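Setsuko Kubo has a way of answering a question by first asking you to sit down. She did it when I arrived at the Skorkel office in Vondport, and again when I wanted to know why anyone would need written rules for picking up a tissue. "Sit, sit," she said, already pouring the tea. "It's a longer story than you think."

Kubo looks after working practice at Skorkel, where people use hand-held grippers to record everyday chores that robots will later learn from. Her handbook began as 2 pages taped inside a cupboard door and now has 14 sections, most of them written after somebody came back from a kitchen or a laundry room with a question she couldn't answer. She is fond of it the way some people are fond of an old recipe book, stains and all.

The section she gets asked about most covers soft things - tissues, cloths, paper bags, anything that changes shape the moment you take hold of it. "With a cup, two people will more or less agree on what a good grasp looks like," she told me. "With a tissue you can have a whole afternoon of discussion, and we did, more than once!" The rule they settled on is a modest one. Close the jaws slowly, lift straight up, and pause before carrying the thing anywhere. If it slips, let the recording run and try again.
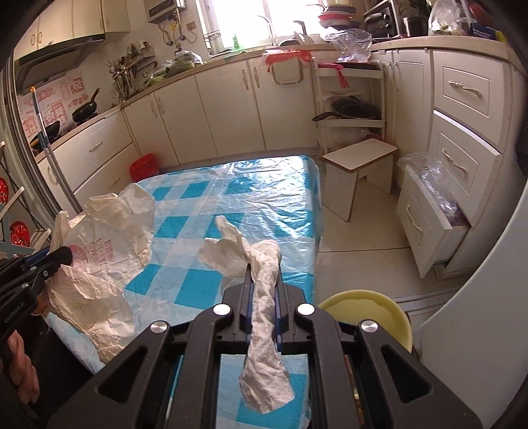
GOOD PRACTICE

The part of the handbook that surprised me was how much of it concerns other people's homes. I had expected a clean bench and a row of identical objects, and Kubo laughed at that for quite a while. A family kitchen stays a family kitchen, she says, with pans on the stove and bags on the counter, and her people are told to leave it so. "We ask before we move anything. If the mop lives against the cabinets, then it lives against the cabinets."

Wycliffe Barasa, who trains the newcomers, joined us halfway through the second pot. His own favorite rule is the one on consent, which asks that everyone living in the home agree to the recording, and that they can change their minds afterward without giving a reason. He would like it moved to page one. Kubo thinks it belongs with the visit checklist, where people have it in front of them at the door, and I gather they have been having this friendly argument since October.

They do agree on hands. Fingers stay on the grip, well away from the jaws, and when two grippers are in use over one table, only one of them moves in to grasp at a time. Barasa makes new people practice that for 9 days before their first home visit. "They get bored, and I tell them bored is fine," he said. "I was bored too."

I asked Kubo what she would still like to add. She turned her cup around a few times and said she wanted a proper page on shiny tablecloths, and how to write down the light in a room so the next person can make sense of it. Barasa said he'd been promised that page already. She told him to write it himself, then, and went to see if there were any cookies left.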